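Wood as a Material -- Handout 5: Grain, Figure and Moisture Movement
Druter Furniture and Materials Program
Instructor: Bernadette Boateng
Revised Feb 7, 2023

Reading before class: chapter 3 of the course pack, and the two-page sheet on drying defects handed out with Handout 4. Bring a ruler, a pencil and the offcut you labeled last time.

1. Where we left off

Last time we covered how a tree puts on a layer of wood each growing season. Earlywood is laid down first, when growth is fast. Its cells are wide with thin walls. Latewood follows, with narrower cells and thicker walls, and it usually looks darker. One band of each makes a growth ring. In some woods, such as oak and ash, the change is sharp and you can see the rings from across the room. In others, such as maple and birch, it is hard to find without a lens.

Most of what you see on the face of a board comes from how the saw met those rings.

2. Three cuts

Flat-sawn (also called plain-sawn). The rings meet the face at a low angle, under 30 degrees or so. The face shows arches, often called cathedrals, with straighter lines toward the edges. This is the cheapest way to cut a log and wastes the least. Flat-sawn boards also move the most across their width and are the ones most likely to cup.

Quarter-sawn. The rings meet the face at 60 to 90 degrees. The face shows close, fairly straight lines. In oak you also get ray fleck, which are the shiny patches where the saw has run along the rays. These boards stay flatter. They cost more and the boards tend to be narrower.

Rift-sawn. In between, 30 to 60 degrees. Straight lines, little or no fleck. Often picked for table legs, where two neighboring faces need to match.

Note that sawmills and textbooks do not all use these words the same way. Some mills sell rift and quarter together. When you order, say what ring angle you want.

3. Grain, figure, texture

These three words get mixed up in catalogs. In this course we use them as follows.

Grain is the direction the fibers run. Straight grain runs along the length of the board. Cross grain does not. Spiral and interlocked grain come from the way the tree grew.

Figure is the pattern on the face. It comes from the rings, the rays, the grain, knots, color changes, and the cut, all together. A board can have straight grain and strong figure.

Texture is the size of the pores and cells. Oak is coarse. Pear is fine. Texture decides whether you need a grain filler before you finish the surface.

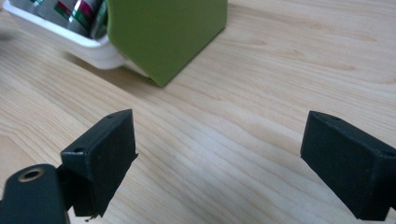

Knots are the bases of branches. If the branch was alive when the trunk grew around it, its wood is joined to the trunk wood and the knot is tight (intergrown). If the branch was already dead, the trunk grew around it without joining, and the knot can come loose and fall out. The fibers around any knot bend to get past it. This is why a plane tears out near knots, and why a board is weaker there. For a shelf, try to keep large knots away from the middle of the span, and above all off the bottom edge, where the wood is in tension.

4. Water in wood

Moisture content (MC) is the weight of water divided by the oven-dry weight of the wood, times 100. It can be over 100 percent in a freshly cut tree.

Water is held in two places:
Free water sits in the hollow part of the cells. It leaves first. Losing it makes the wood lighter but does not shrink it.
Bound water is held in the cell walls. Losing it shrinks the wood.

The point where the free water is gone and the walls are still full is the fiber saturation point. For most species it falls between 25 and 30 percent. We will use 26 percent for all problems in this handout so that everyone's answers agree.

Wood indoors keeps trading water with the air until it reaches a balance, the equilibrium moisture content. In a heated house this may be 6 percent in winter and 10 or more in a damp summer. A finish slows this down. No ordinary finish stops it.

5. How much it moves

Wood shrinks very little along its length, usually a small fraction of one percent from green to oven-dry. Ignore it in furniture. Across the rings (radial) it shrinks more, and along the rings (tangential) it shrinks most, often close to twice the radial figure. That difference is what makes flat-sawn boards cup.

Working formula:
change in width = width x total shrinkage x (change in MC / 26)

Worked case. A flat-sawn top is 16 inches wide. Total tangential shrinkage is 8 percent. MC goes from 10 to 5.
16 x 0.08 x (5 / 26) = 0.246 inch
So allow a quarter inch in all. If the top is held at its center line, each edge moves half of that.

The same top in quarter-sawn stock, with radial shrinkage of 4 percent, moves 0.123 inch.

6. What this means for joints

Do not glue a wide solid panel across its full width to a part whose grain runs the other way. Either the panel splits or the joint lets go. Common ways around it:
- Slotted screw holes or wooden buttons under a table top
- A panel left loose in a grooved frame
- Breadboard ends glued at the center only, with the outer pegs in slots
- Sliding dovetails glued for the first inch at the front

Rafferty Mahmoud will show the breadboard end in the bench session. He cuts the slots before the tongue is fitted, and the order matters, so please be on time.

7. Problems (hand in at the next class)

a. Find the change in width of a flat-sawn panel 26 inches wide, tangential shrinkage 7 percent, MC from 12 to 7.
b. Repeat for radial shrinkage of 4 percent.
c. Sketch the end of your labeled offcut. Mark the ring angle and name the cut. Draw the shape you expect it to take if it dries further.
d. A drawer bottom in solid wood is to slide in grooves at the sides. Which way should the grain run, and where should the gap be left?

Show your working. Answers to two decimal places are enough.

The next handout covers glues and open time. The lumber yard visit to Orkcombe has moved to April; the sign-up sheet is by the tool room door.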